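Jateo lança campanha para nova linha de aspiradores verticais

23/12/2020

A Jateo, fabricante de eletroportáteis, colocou no ar a campanha de lançamento da linha Gillau de aspiradores verticais sem fio. O filme principal, de 65 segundos, foi criado pela agência Bakke e tem versões reduzidas para internet e redes sociais. A veiculação começou pelos canais por assinatura e segue na TV aberta a partir da segunda semana.

O roteiro acompanha uma família que recebe visitas com pouco aviso e precisa arrumar a sala às pressas. O foco está no recipiente de pó, que se abre pela base e dispensa o contato da mão com a sujeira. Segundo a empresa, essa era a queixa mais comum entre os donos do modelo anterior, vendido até setembro.

A linha chega às lojas em 2 versões. A de entrada traz bateria fixa e bocal único para pisos frios. A superior acompanha bateria removível, suporte de parede e escova motorizada para tapetes -- item que até agora a marca vendia apenas como acessório.
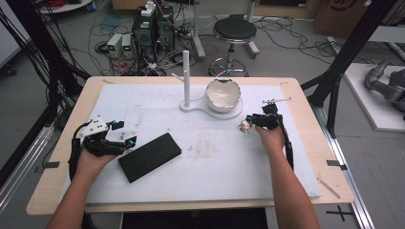
O desenvolvimento ficou a cargo da equipe interna da Jateo, com projeto do motor assinado pela Ramer, fornecedora da marca desde a primeira geração de aspiradores. O novo conjunto é mais leve que o anterior e passou por mudanças no filtro, que agora pode ser lavado em água corrente. O fabricante recomenda esperar a secagem completa antes de recolocar a peça.

A campanha inclui ainda anúncios em revistas de decoração, peças de rádio e demonstrações em pontos de venda de 8 capitais. Nas lojas participantes, o consumidor poderá testar o aparelho em diferentes tipos de piso e levar um folheto com orientações de uso e manutenção. As ações presenciais terão horário reduzido e limite de público por causa das restrições sanitárias em vigor em cada cidade.

O preço sugerido da versão superior é de R$ 1209. A Jateo não divulgou o valor do modelo de entrada, que chega ao varejo depois das festas -- a pré-venda será feita somente pela loja virtual da marca. As duas versões têm garantia de um ano, e a rede de assistência técnica soma mais de 65 oficinas autorizadas no país. Peças de reposição, como filtros e escovas, já podem ser encomendadas pelo site.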